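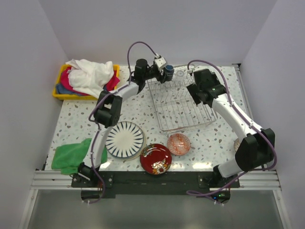 From: list member, Sitompul branch
To: Juslow Housekeeping and Kitchens list
Date: 3 November 2025
Subject: Re: Wire dish racks, cups, and what to put under them

Hello everyone, and a special hello to the folks who joined after the May swap meet. I've been meaning to answer this one all weekend and kept getting called away to do dishes, which I suppose counts as research.

> We moved into a smaller place and I no longer have a
> dishwasher. I bought a plain wire rack and I have a green
> towel I lay out on the counter, but I can't settle on a
> system. Do you put the rack on the towel or beside it? My
> cups always end up with a ring of water around the rim,
> and the counter is a pale speckled one that shows every
> drip. Also, is a rack worth the space for just two people?
> I'd love to hear how the rest of you do it.

Congratulations on the new place! We went through the same thing when we moved to Clostska, and I sulked about the dishwasher for a good two weeks before I noticed I sort of liked having everything washed and put away by bedtime.

On the towel question, I'm firmly in the "beside it" camp. I used to set my rack right on top of a folded towel, and the towel stayed damp underneath for days and started to smell like a gym bag. Now the rack stands on the bare counter and the towel lies flat to the left of it, and that's where the big awkward things go (the soup pot, the cutting board, the colander that never fits anywhere). The towel gets hung up every night and goes in the wash when it feels stiff. For the drips under the rack I just wipe the counter once the dishes are put away. I know some of you swear by trays, and I did own a Fandidex one for a while, but I was forever forgetting to empty it and then tipping it down my front.

Now, cups. The ring comes from setting them down perfectly flat, rim on the towel, with no air getting in. Put them in the rack instead and let them lean a bit, so one side of the rim is higher than the other. If you have the kind with a deep hollow in the bottom, they'll hold a little puddle up there too, so give each one a shake before you set it down. I do cups and glasses first, while the water is clean, and by the time I've gotten to the frying pan they're usually ready to be dried off and put in the cupboard. That frees up the rack for plates, and you'd be surprised how much you can get through with a small one that way.

As for whether it's worth the space for two people, I'd say yes, but then we have five for supper most Sundays and I'd be lost without it. If the counter feels crowded, stand the rack in the cupboard under the sink between meals. A wire one weighs next to nothing.

About your speckled counter, I have one a lot like it and mine hides crumbs beautifully and water not at all. A dry cloth right after the wet one takes care of the marks. I wouldn't use vinegar until you know what it's made of, as some stone doesn't care for it.

Do write back and tell us where you ended up putting everything. And if anybody has a good way to dry the lids of storage boxes, I'm all ears, mine slide down flat every single time.

Warmly,
your friend in Clostska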